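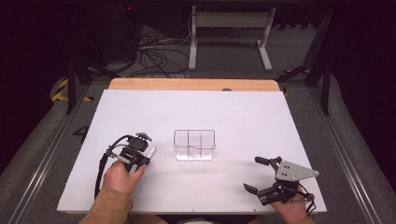

Most of the rules for a manual demonstration station are about what happens before anyone picks up a tool. Novside's written practice, revised in June, runs to 7 pages, and the first three deal only with the floor and the table. Stations get a number, and it goes on the floor, like the 4 painted beside this one. Hazard tape goes down near the support legs. Cables are the weak point in nearly every room. The cable from a hand-held gripper should drop past the side of the board and stay out of the space between the two hands. Loose cable on the carpet behind a stand is allowed, but it has to be outside the operator's walking path, and the lead checks that at the start of each shift.

Zamevier, which runs a similar program in Brenberg, took most of the text over and added a section on sleeves and jewelry. Sleeves may be long but must not hang past the wrist.
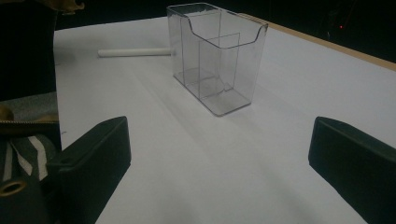
Object placement gets its own page. An operator starts with the fingers open and back from the work, and nothing may be touched until the start position has been checked. With a small job such as a white stick and a clear container, both have to be in view between the two fingers before the first move. Clear plastic is on the list of materials that need extra care. Its walls show up as little more than thin lines on a white table, and a reviewer who can't find the rim can't say whether the stick cleared it.

Zabala, a contract operator, reviewed 1,381 recordings against the rules and sent back every one in which the start position had not been held. 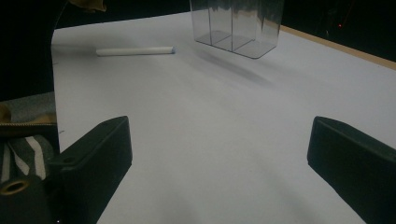 The holding time is 3 seconds. Some operators find it slow, and the text gives them no way around it. If an object rolls during the hold, the operator puts it back and starts the count again. Straps and screws on the tool are checked at every break. A loose finger ends the session until a second person has signed off on the repair, and the sign-off sheet stays at the station until the end of the week.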